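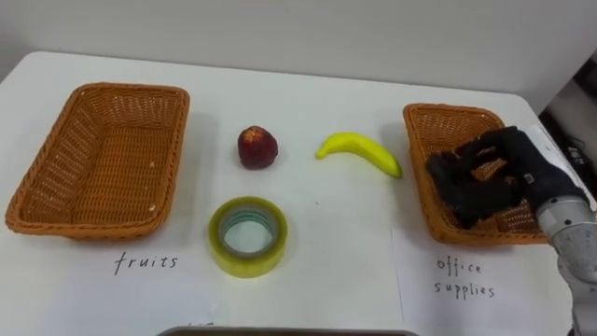
October 29, 2021

Sorting job, back on it after the gearbox saga. Gil-soo Kwon dropped in with the new thumb tendon (Tang line this time, the Alline stuff kept stretching on me) and we had the hand back together before the tea went cold, which must be a first for this workshop!

Changed the wrist speed limit from 53 to 52. Sounds daft, I know, but at 53 I keep getting that little buzz in the second joint and I'm sick of hearing it. Grip timeout is now 300 ms. I had it at 562 for the whole of May for reasons I didn't write down – so, note to self, write things down.

Labels are still my own felt pen on paper. I'd like the arm to read them properly one day, but for now the basket positions are typed into the job file by hand, so if you shift a basket, change the file too (Gil-soo, I'm looking at you).

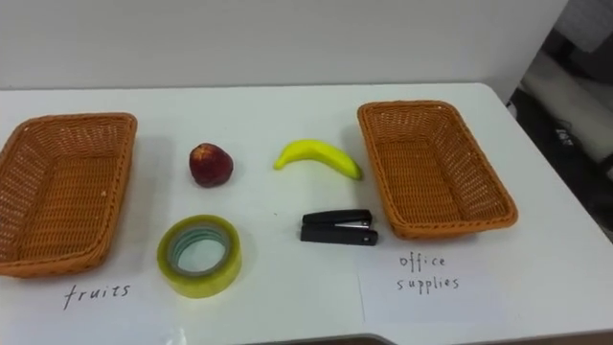 Set out for sorting: apple, banana, tape and stapler, fruits to the left, office supplies to the right.

The stapler is the one I worry about. It's black and low, and the depth map goes all patchy on it, so I've told the planner to come straight down with the fingers nearly closed and open them late. Tape is a different headache – do we go for the outside of the roll, or hook a finger through the middle? Gil-soo says outside, I say hook. We'll try both and whoever loses sweeps up.

For fruit I'm using the Jatama grasp set as it comes, only with the ring finger slowed down a touch.

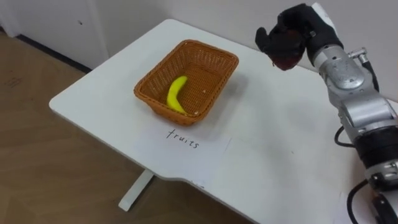 Apple in the hand, held well above the rim, banana in the basket.

I'd like that carry height lower. It's a long way for an apple to fall, and the drop routine waits for the arm to settle before it does anything, so all that extra lift is just time. Try shaving it bit by bit and keep an eye on the elbow cable while you're at it, that loop sticks out more than I'd like. Clips are on order from Kindville.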